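Two-slot toaster only browns one side of the bread when I make a single slice

Home Help > Kitchen > Small appliances
Posted January 2023
2 people are following this

Sointu Ikonen

We bought a Fledano two-slot toaster in November and I have a problem with single slices. With two slices in, both come out fine at the middle setting. With one slice in, it comes out brown on one side and close to white on the other. The pale side is the one that faces the middle of the toaster.

I have tried the front slot and the rear slot and get the same thing in both. Turning the dial up makes the brown side too dark before the pale side catches up. The bread is ordinary sliced white from the supermarket, the Farlow one, not frozen.

I only eat one slice in the morning, so this is most of what the toaster does. The booklet has a drawing of the crumb tray and a page of warnings and doesn't say anything about one slice. Is it faulty? I still have the receipt, but the shop is a long drive and I don't want to go there to be told it is normal.

Also, it smelled a bit for the first few days. That has stopped.

Ruwan Mondal

It may not be faulty. Many two-slot toasters heat both slots whenever the lever is down, whether there is bread in both or not. The timer doesn't know how many slices you put in. What changes is where the heat goes. With two slices, each one holds some heat in and the middle of the toaster gets quite hot. With one slice, the other slot is open at the top and a lot of that heat goes straight up and out.

Some toasters also have weaker wires in the middle than on the outside, on the idea that the middle gets heat from both sides. Those do badly with one slice. Some have a mark on one slot, or the words "one slice," to tell you which slot to use. Look on the top and on the side by the lever. It can be molded into the plastic in the same color and hard to read.

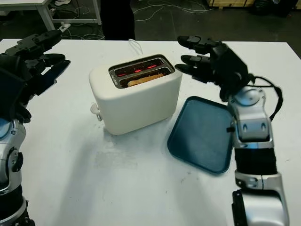 Before you drive to the shop, check that all the heating wires come on. Unplug it and let it get cold, then shake the crumbs out over the sink, plug it back in on a clear piece of counter and push the lever down with one slice in the front slot. Stand to one side and look down into the empty one without putting your face over it. You want to see short red lines glowing in there, like the ones in the rear slot in the picture, where the bread is in the front. Then let it finish, and do it again with the bread in the rear slot so you can look into the front. Each slot has wires on both sides, so look at both walls. If one wall stays dark the whole time, a wire has gone and the toaster should go back. If both walls glow but the inner one looks duller, it was probably made that way.

Don't push anything into the slot while you look. No knives or forks, even if the bread is stuck.

If the wires are all working, try this:

Run it once empty on the lowest setting, then put your slice in right away. The second round starts with a warm toaster and the pale side does better. You may need to turn the dial down one step for it.

Or stop it halfway, take the slice out, turn it around and put it back. This is what I do with mine, an old Niskanen. It takes a few extra seconds.

Check that the slice is standing straight too. There should be wire guides that close in on the bread when the lever goes down. If one is bent, or there is a lump of old crust behind it, the slice leans to one side and that side browns first.

Alper Güneş

Mine did this and I took it back and they gave me a new one and the new one did it too. So I would not bother. I put in two slices and eat two slices.

Urho Ikonen

I agree with Ruwan about the wires. Two more things.

What is the wattage? It is on the label underneath. Unplug it before you turn it over, and do it over the sink, or you will have crumbs everywhere. Ours says 700, and it is slow and needs a higher setting than you would expect. On a slow toaster the bread dries out before it colors, and one-sided toasting shows up more.

And check how old the bread is. Fresh soft bread has more water in it and takes longer. I get a more even slice from bread that is a day or two old.

On the smell, new toasters often do that the first few times. Run it empty with a window open and it should go. If it comes back, look in the crumb tray first.

Sointu Ikonen

Thank you. I looked last night. All four walls glow, but the two inner ones are duller and take longer to get going. There is no mark on the top, but there is a small line on the side next to the front slot, which I had taken for a scratch. It might be the one-slice mark.

I tried the front slot after an empty run on the lowest setting. The pale side was light brown this time and I would call it good enough. I didn't see any bent guides. The label says 65 something, the last number is rubbed off, so 650 or a bit over. I will keep the toaster.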